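Demonstration collection (robot learning)

From the Cornlow Reference, section Automation

Demonstration collection is the gathering of recorded examples from which a learning system is meant to pick up a task. In robotics an example usually consists of the commands sent to an arm, the positions of its joints, and one or more camera views, all stored against a common clock. One complete attempt is called an episode. The term is often used loosely, and published episode totals should be read with care, as there is no agreed rule on whether failed or shortened attempts are included.

Methods

In teleoperation a person drives the arm from a distance with a handheld controller or a second, smaller arm. In kinesthetic teaching the person moves the arm by hand. Scripted collection does away with the person during the attempt: a program that knows where every object is works out a path and carries it out, and the result is saved as if someone had shown it. Scripted episodes are cheap and tidy. Critics say they are too tidy, and that a system trained on them learns the habits of the script along with the task.

Simulated collection

Much collection now takes place in simulation, where a room can be reset at once and nothing breaks. Supporters claim that variety can be added at will by changing lighting, surfaces and the placing of objects. How much of this variety matters is disputed. A new floor pattern changes the pixels but not the way a sheet of paper bends, and thin, flat or flexible goods remain poorly modeled in most simulators.

The Kako set

The Kako set, put together at Tarnotach under Vilho Kuusisto, is often cited in this argument. It covers sorting and transfer tasks and was first described as holding 309 episodes. A later review by Eino Lappalainen found that 30 of these were replays of earlier episodes with altered lighting, and that seven ended before the gripper had touched anything. Kuusisto replied that the replays were marked as such in the index file. The index had not been released with the set, and was added the following September.

Lappalainen also objected to the way success was scored. An episode passed if the object's center point lay inside the target box at the final time step, whether or not the gripper had let go. Three rival scoring rules have since been put forward, none of them widely adopted. Reported success rates for Kako should not be compared unless the rule is stated.

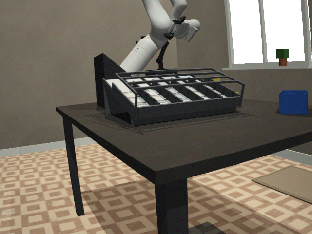
Eino Lappalainen

A sorting rack and a blue open-topped box share the table with a white arm in a rendered room, window and potted plant included. Furnishings of this sort are common in simulated sets and are sometimes offered as evidence of realism. The claim is weak. A plant on a windowsill gives the camera something to look past, which has some use, but it says nothing about contact, friction or weight.

Quality and filtering

Most groups discard part of what they collect. The Ahonen filter, a common choice, drops episodes in which the arm pauses for too long or doubles back on itself. It was designed for human operators, whose pauses tend to mean confusion, and its value for scripted episodes has not been shown. Filtering also removes recoveries from error, which a system working outside the simulator will probably need.

See also: Imitation learning; Teleoperation; Simulation gap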